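Visit to the Zerouali mill, Kuninmont
Posted 2019-08-06

The Zerouali mill opens its doors twice a year, once in summer and once in December, and I had missed it every time until now. It is a weaving and finishing works on the river side of Kuninmont, making wool cloth for coats, blankets and upholstery. I went mainly to see the finishing, as I do a bit of hand weaving at home and have never got a good result after the cloth comes off the loom.

Getting there is easy enough. The bus from the station stops at the bottom of the hill and the mill gate is a short walk from it, on the left past the bridge. Cars have to use the field opposite. The sign for the field faces the wrong way if you come from the town, and I saw several people drive past and turn at the chapel.

You book a tour at the gate. They take up to 100 people in a day, split into small groups, and by late morning the board said full. The tour is free but you need closed shoes. A man in front of me was in sandals and was lent a pair of rubber boots from a row by the door. Bags go in lockers and you keep the key.

Our guide was Salma Tawfik, who normally works in the design office. She had a clear voice, which matters a lot in that building, and she stopped and did the talking in the corridors where you could hear. In the weaving shed itself she pointed and we looked.

The first stop was the yarn store. The mill used to spin its own yarn but gave that up a long time ago and now buys it in on cones, some dyed and some undyed. The store is kept slightly damp. Dry yarn breaks more and gives off static, and there are dials on the wall which somebody reads at the start of each shift. The colours are kept by number and not by name. Salma said the sales side uses names and the store uses numbers, and the two lists have to be matched up every season. She showed us 1286, a brown which goes by three different names depending on the customer.

After that came warping. I had not seen a proper warping mill before, only photographs. The cones sit on a big frame called the creel and all the ends run together through a comb and on to a drum, a section at a time. When the drum is full the whole warp is wound off on to the beam. Ayman Ezzat was running it and he stopped the machine so that we could come up to the comb. He has a small hook on a wooden handle for finding a lost end, worn thin in the middle from his thumb. I asked how long it takes to set up a plain warp. He said the winding is quick and the creel is slow, and that if the creel is wrong nothing afterwards will be right. Anyone who has mixed up two close shades on a warping board at home will know the feeling.

The weaving shed is loud. Ear plugs are handed out at the door and you should roll them properly before putting them in. There are two kinds of loom. Most are modern rapier looms, where the weft is carried across by a sort of gripping head on each side which meets in the middle. At the far end they keep the older shuttle looms for narrow goods and for customers who want a true selvedge. The shuttle looms are much slower and the noise is different, more of a knock. I stood by one for a while with a blanket coming off it in a cream and rust check. The cloth moves forward so little with each pick that you only notice it if you look away and back again.

Each weaver looks after a group of looms. A light on a pole shows which one has stopped and why. The commonest stop is a broken warp end, and the weaver ties in a new piece with a knot so fast that I could not follow it. Lahcen Ouazzani, who was on shift, did it again slowly for us with a thick piece of string. It is an ordinary weaver's knot, the same one as in the books, but he makes it with one hand mostly.

From there the cloth goes upstairs to be mended. This was the quietest room and the one where I would have liked to stay longer. The cloth is pulled over a sloping table in front of a north window and the menders go over it with their fingertips as well as their eyes, marking faults with chalk. Knots are pushed to the back. Missing threads are sewn in with a needle, following the pattern of the weave, so that the repair is weaving too, only done by hand afterwards. Maritza Paucar let us feel a piece before and after. I could find the fault in the first one and not in the second, even when told where it was. She said dark cloth is the most tiring, navy above all, and that they try not to give anyone two dark pieces in a row.

Then finishing, which I had come for. It is on the ground floor at the back because of the water. Cloth straight off the loom is stiff, thin and rather oily, and I think most people in the group were surprised at how poor it feels. It is scoured first to get the oil out, then milled, which means it is worked wet with soap and pressure until the fibres close up. It shrinks a good deal in this stage and the designers have to allow for it. The milling is stopped and checked by measuring the width with a stick. There are sensors on the machine as well, but the finisher still uses the stick.

I asked what I had been doing wrong at home. The finisher wanted to know how hot, how long and how much I moved it, in that order, and when I told him he said too hot and not enough movement. He also said I should sew the piece into a loop before washing so that it has no loose end to curl. I had never heard that and I have since tried it on a sample. It did help with the edges. The surface is still uneven.

After milling the cloth is rinsed, dried on a long frame with pins down both sides that hold it to width, and then raised or cropped depending on what it is for. Raising is done with wire rollers. They have a frame of real teasels hung on the wall, which was used for the best blankets in the past, and they let the children touch it. Cropping is a spiral blade that works like a lawn mower. Last of all it is pressed and steamed. The pressed cloth comes off warm and is left overnight on a trolley before it is rolled.

The dye house was shut on the day. This was a disappointment and it should have been mentioned on the booking board. We looked in through the window in the door. There were tanks, pipes and a wet floor.

The tour ends in the old counting house, where there is a small display of pattern books. The oldest ones have a square of cloth glued on each page with the warp and weft written underneath in brown ink. You can't handle those, but there is a later set on the table that you may turn through. I spent longer here than on anything except the mending. The trade names are good reading: there was a Bumudex, a hard-wearing cloth for railway seats, and a Madano, which was a soft coating with a raised face. Both were dropped long ago. Abdelkrim El Sherbiny, who looks after the books, said the mill is sometimes asked to copy one of the old squares for a film or a house restoration. The yarn is the difficulty. The old cloth was woven from a coarser wool than anybody grows in quantity now, so the colour and pattern can be matched and the handle can't.

There is a shop. Remnants are sold by weight from bins and are good value if you can use short lengths. Full-price cloth is cut from the roll at the counter. I bought a bag of ends and a length of charcoal herringbone with a small fault near one edge, which I can cut round. Card payments were slow and there was a queue of people with their arms full. Take cash if you have it.

The canteen was open to visitors for tea, soup and rolls. The soup was lentil and it was fine. Seating is limited and it is a working canteen, so the staff come first at their break and visitors are asked to move along. The toilets are across the yard.

A few notes on access. The yarn store, warping and finishing are on the level. Mending and the counting house are up stairs and the goods lift is not for visitors. Salma said they bring a mending table down if they are told in advance. The weaving shed has narrow alleys and I would not take a pushchair in. Children have to be old enough to keep their ear plugs in.

They give you a leaflet with a plan of the site and a list of terms. The terms are useful but the plan is out of date, with the warping shown where the packing is now. I would have liked something on the finishing with proper times and temperatures. When I asked about this I was told that customers' cloths are all treated differently and they don't publish it, which is fair.

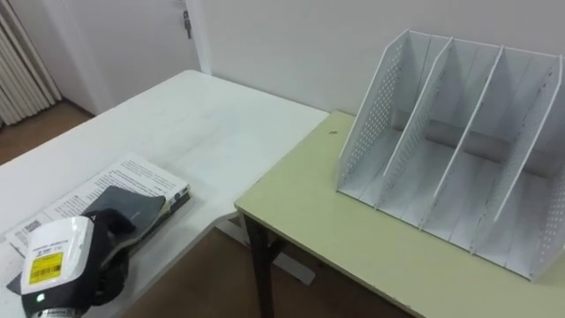

I have put my name down for December, when the dye house should be open. Booking for that one is by post or by telephone to the mill office, and they start taking names in the autumn. My charcoal herringbone is washed and waiting to be cut. I am going to line it before then if I can find a lining in the right shade, and wear it to the next tour.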